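Relatório de andamento, segundo trimestre
Projeto: Carimbos e Cartões, ateliê comunitário de papelaria artesanal
Para: Salamatu Usman, Fundo Balogun
De: coordenação do ateliê

Cara Salamatu,

O trimestre correu bem, se descontarmos a guilhotina. O compromisso assumido com o Fundo era entregar 1000 cartões feitos à mão às casas de repouso da região até o fim do ano. Já saíram 200, todos carimbados, coloridos e assinados no verso, alguns com mais cola do que a técnica recomenda.

Oficinas

As turmas de terça-feira estão cheias e temos lista de espera. O tema do trimestre foi flores de jardim com lápis aquarelável, e a experiência nos ensinou que papel de 180 gramas não aguenta três camadas de água, por mais que a aluna insista. Passamos para o de 300. A turma da noite preferiu cartões com janela recortada e dobra em sanfona, que ficam lindos e não cabem em envelope nenhum do mercado. Estamos fazendo os envelopes também, o que não constava do plano original e agora consta.

Chibuzor Nwosu assumiu as aulas de sombreado. O método dele consiste em proibir o preto durante as primeiras quatro semanas. Houve protestos, depois houve cartões muito melhores.

Materiais

Os 60 jogos de carimbos da linha Stitach chegaram em janeiro, com a folha de ramos repetida e sem a folha de letras. Escrevemos ao fornecedor duas vezes. Na falta do alfabeto, mandamos uma remessa inteira com "Feliz aniversário" escrito à mão, em caligrafias de qualidade variável. As tintas Zusum secam depressa e foram aprovadas por todos, inclusive pelas mangas de camisa.

A guilhotina perdeu o esquadro. Corta tudo com um leve otimismo para a direita. Voltamos ao estilete e à régua de metal, e peço que o conserto seja considerado na rubrica de manutenção, onde ainda há saldo.

Atrasos

São 3 os pontos em atraso: a exposição no salão Ilotwood, adiada porque o salão foi alugado para um bingo; o catálogo impresso, que depende das fotos da exposição; e o manual de dobras, que depende de mim. Os dois primeiros têm solução à vista.

Próximo trimestre

Começamos os cartões de Natal em pleno calor, como manda o ofício. Pretendemos abrir uma turma para adolescentes e reduzir o consumo de purpurina, meta que já figurou em dois relatórios anteriores.

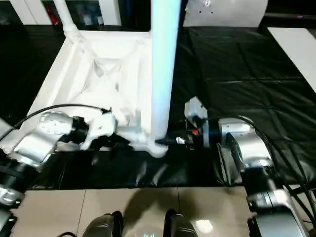

A secagem continua a ser o nosso gargalo. Cartão aquarelado precisa ficar deitado e separado dos vizinhos, e as mesas acabam antes dos alunos. Para as mesas de pintura quero plástico preto como o da foto, que amarrota, mas poupa o tampo e esconde o nosso passado com a tinta magenta. Peço autorização para usar o saldo dos envelopes na compra de prateleiras de secagem. O orçamento segue em separado, com os recibos da cola.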